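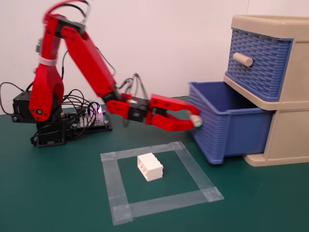
Diario de taller · Abril

Once de la noche y sigo con las manos oliendo a adhesivo. Hoy tocaba escribir las normas de la mesa, que llevábamos meses prometiendo y que siempre quedaban para después del siguiente lote. Ya vamos por 1058 episodios del cajón azul y la otra noche, repasando, aparté 226 que no sirven para nada. ¡226! Casi todos por tonterías nuestras, el brazo se portó bien.

Así que la primera norma es la cinta. El cuadrado transparente sobre el tablero verde marca dónde va el ladrillo blanco, y si una esquina se levanta, se para y se vuelve a pegar. Nada de "bueno, más o menos estaba ahí". En Ikis usan cinta de color y les va bien, pero yo prefiero la transparente — manías mías, lo reconozco.

La segunda es el tirador. Pinza cerrada sobre el pomo crema antes de mover nada, y tirar recto, sin palanca. El mueblecito es de plástico y pesa poquísimo, como te desvíes te lo llevas entero. Y las manos fuera mientras haya corriente, aunque el brazo esté quieto, aunque solo sea un segundito para enderezar el ladrillo (esto va por mí).

Lo de los cables me costó más redactarlo. Escribí "brida en el hombro y holgura en la muñeca", lo taché, lo volví a poner. En la guía de Benedetti viene mucho mejor explicado, pero son 202 páginas y no pienso obligar a nadie a leerlas. La nuestra ocupa 2 y aún me parece larga.

Me falta decidir qué hacemos con los episodios en que el cajón se queda a medio abrir. ¿Valen? Yo diría que sí, si se anotan. En Pinia los tiran todos y me da una pena... Mañana lo pregunto, y de paso compro cinta, que queda medio rollo.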